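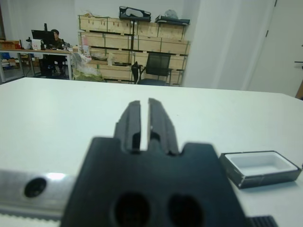 A white table at Flivside

Assistant wanted for evening language café

Festero is looking for one assistant for our language café at Flivside, starting in September. You will welcome the guests, make tea and help small groups to practice speaking. Work is 2 evenings a week, from 5:30 p.m., and the pay is 1,245 per month.

You should speak clear English and be patient with beginners. A second language is a plus — any language is good. Teaching papers are not required.

Please write a short letter to Shafiq Navaratnam, Festero, 141 Tillman Street.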